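Nazareno Gatti
18 June 2024

1/ Notes on the battery compartment of a black remote control, the part of any living room that gets the least maintenance. Thread.

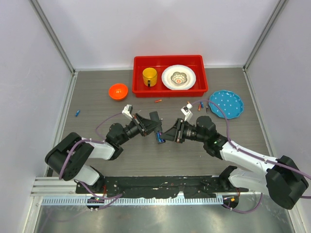 2/ Batteries first. Blue and purple cells in a dark housing, compartment open. Before pulling anything, note which end faces which spring. The polarity marks molded into black plastic are hard to read under a ceiling light.

3/ Lever each cell out from the spring end. Going in from the flat contact bends the tab, and a bent tab gives you a remote that works only when squeezed.

4/ Contacts: dry cotton swab, then a swab with isopropyl alcohol. White crust is leakage from alkaline cells. Use a little white vinegar on that, then the alcohol, then let it dry with the cover off.

5/ Never mix old and new. The weak cell gets driven down by the fresh one and is the first to leak. Same brand, same date code if you can manage it.

6/ For reference, my Lunimance lamp remote went 838 days on one pair. The Judora soundbar remote managed 681 - it has a backlight, so no surprise.

7/ Rechargeables are fine in most remotes. They sit at a lower voltage, and my old Utby fan remote lost range with them. It still worked from 3 meters, so I left them in.

8/ Used cells go in a jar with tape over the terminals. Mine holds more than 80 and gets emptied every December.

9/ Next thread: the Mancuso wall clock and its one corroded spring.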